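Galura Garden Help > Fruit & Vines > Passion fruit and relatives

Granadilla vine, tons of leaves, zero fruit. What am I doing wrong

posted by Defne Sarıgül
11 Aug 2023

Hi all, first post so sorry if this is in the wrong section. I have a sweet granadilla (the orange kind, not the purple passion fruit) growing up a trellis on the south side of my garage. Grew it from seed out of a store fruit. It is in its third summer now and it is HUGE. Covers the trellis and is heading for the gutter.

It flowered in April for the first time, maybe two weeks of flowers, really pretty, and every single one dropped off. No fruit. Then a few more flowers last month and same thing. The little round part behind the flower goes yellow and the whole thing falls.

What I have done so far:
Watered every evening, more when it's hot
Trodine lawn and garden feed, every 2 weeks, because I had a bag left over
Cut it back once in early spring, not a lot
Sprayed for aphids when it was flowering. Soap spray

Soil is kind of heavy. I dug in a few bags of compost when I planted. We're coastal, mild winters, no real frost, summer days get to 80 most of the time but not much past that. Fog in the mornings.

My neighbor says I need a second plant. The guy at the nursery says I don't. My brother in law says rip it out and plant a grape. I would like to not rip it out. Also, if I ever do get fruit, how do I know when to pick? The one I ate from the store was already ripe and I didn't really look at it before I cut it open, I was just hungry.

Thanks in advance
Defne

Dušan Machala
member, 200 posts

OK a few things going on there, I'll go fast, typing on my break.

Stop the lawn feed. Today. Lawn food is mostly nitrogen and that gives you leaves, which you have. Leave the plant alone for a month or so, then switch to something made for tomatoes or fruit, where the last number on the bag is bigger than the first. Doesn't need to be fancy. I use Vutden tomato food, half of what the label says, only when it's growing.

Pollination. The flowers dropping with the round part going yellow is almost always that, the flower didn't get pollinated. Passion flowers are big and regular honeybees are kind of small for them, they go in and drink and miss the parts that matter. Carpenter bees are good. If you don't get those, do it by hand. Soft paintbrush, pick up pollen from the anthers (five of them, the flat things that hang down) and dab it on the three stigmas above. Do it when the flowers are fully open and the stigmas have bent down. If they stay sticking straight up that flower probably won't take, go to the next one. And don't spray anything when it's in bloom, soap included. You're knocking off the bees you do have.

Second plant. Your neighbor and the nursery guy are both a bit right. Some sweet granadillas set on their own, some hardly do. From seed you don't know what you got. Try the brush first, between different flowers. If a whole season of brushing gives you nothing then get a second plant, and not a cutting off yours, that would be the same plant all over again. A friend with a seedling would do. I got mine off a guy called Šťastný at a plant swap, no label, took two years to even work out what it was, but the two of them together set fine.

Water. Every evening is too much in heavy soil. Stick a finger in, if it's damp down to the second knuckle walk away. They have shallow roots and hate sitting in wet. Mulch it, keep the mulch off the main stem. If the ground stays soggy in winter you can lose the whole vine to root rot and it goes quick.

Pruning. You can go harder than you did. Fruit comes on new growth. After it's done for the year take the side shoots back, leave the main arms along the trellis. I cut mine back to 35 inches from the main arm, I know people who go way shorter. Don't do it all in the heat. And get it off the gutter, they will pull a gutter down

Picking, since you asked. Go by color before anything. They start green, and they hang there green for so long you think something's broken, then they turn.
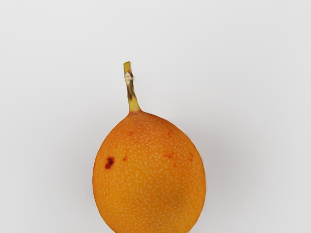 Color all the way over is what you want, no green left on the shoulders, and check up by the stem because that's the part people forget to look at. The fruit up there is a strong deep orange, which is the color I wait for on mine. Cut it with a bit of stem left on like that one has, don't yank, if you tear the top open it goes bad on the counter in no time. Unlike the purple ones you don't need to wait for them to drop or go wrinkly. The shell is hard but brittle and if it falls on concrete that's the end of it. They keep in the fridge a good while if the shell isn't cracked.

Gotta go. Post back in spring and say how the brush thing went.

vinelady_old_account

agree with the above about nitrogen. we had the same thing, all leaf, then we quit feeding it completly and it fruited the next year. did not prune or pollinate or anything. maybe lucky

also fog is not great for the flowers, the pollen gets wet. do the brush late morning after it drys out

Defne Sarıgül

Thank you both!! Lawn food is going back in the shed. There are a couple of buds at the top so I'm going to try the brush this week if I can get the ladder out. Is a makeup brush ok or does it have to be a paintbrush?

Dušan Machala
member, 200 posts

Makeup brush is fine. Clean one.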